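Print this page | E-mail this page

Speaker notes - Learning to grasp clear things (Friday session, Lullberg)

Start with the question straight away: how do you pick up something your depth sensor can't see?

Glass is wonderful and horrible! Light goes through it, bends, lands on the table as bright squiggles, and the sensor believes the squiggles. So in Pludo we dropped depth altogether and trained on plain colour video from the wrist.

Slide 2 - the numbers. 800 demonstrations, 51 test grasps per method. Pause here, let them read the chart.

Slide 3 - my favourite bit. The policy learned to go for the stem - we never labelled stems, the people driving the arm just liked them.
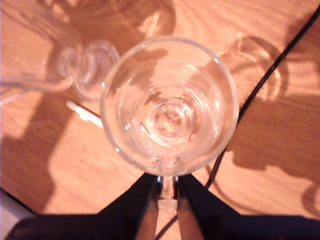
Sunlight was the part I worried about most, and the Matlala room gets plenty of it. We kept the blinds up for 20 of the test grasps. Only 2 of those failed, both on tumblers.

Mention Numinport for the data format. Then questions - leave time, someone will ask about wet glass and we haven't tried it.

Comments

Are the slides going up as well?

Loved this talk. Would it work on clear plastic cups?

We gave up on depth for bottles too, glad it's not just us.

Last updated: September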